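Clorkesley season 1 – runtime differences between releases

ziltex_sub
Posted December 2018
Has anyone compared the broadcast version with the streaming one? Episode 10 runs 116 minutes on the Nustavetti disc set and 90 on the streaming service. PAL speedup accounts for only a small part of that. The subplot with the mother's bakery lease is missing entirely from the shorter cut, so her argument with the son-in-law in the finale has no setup.

gridline
The 90-minute version is the one the network aired. The longer one was assembled for disc in May. I would not call the shorter one cut, as it came first.

ziltex_sub
The lease scenes are in the broadcast trailer, so they were shot and edited before air. That makes it a cut in my book.

palegrain
Trailers are built from dailies all the time. It proves they were shot, nothing more.

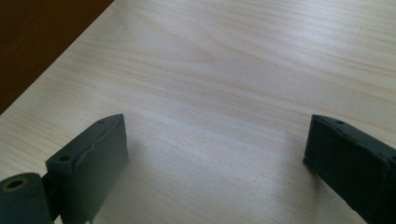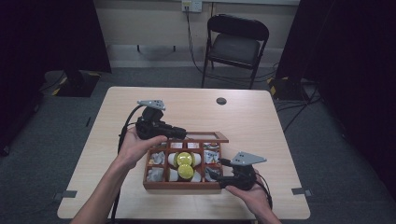

Bellini
The audio differs as well. On disc 3 the dinner scene has a different music cue and the father's line about the apartment is redubbed. You can hear the room tone change under it. Subtitles still follow the old line.

gridline
Is that on all pressings? Mine has the original line, or I can't hear a difference.

Bellini
Check the stereo track – the surround mix keeps the original.

ziltex_sub
Confirmed, stereo only. I still think the longer episode is the better one. The daughter's return makes no sense without the lease.

gridline
It makes sense, it is just abrupt. I prefer it that way. I'll post scene timings for both versions once I have the disc back.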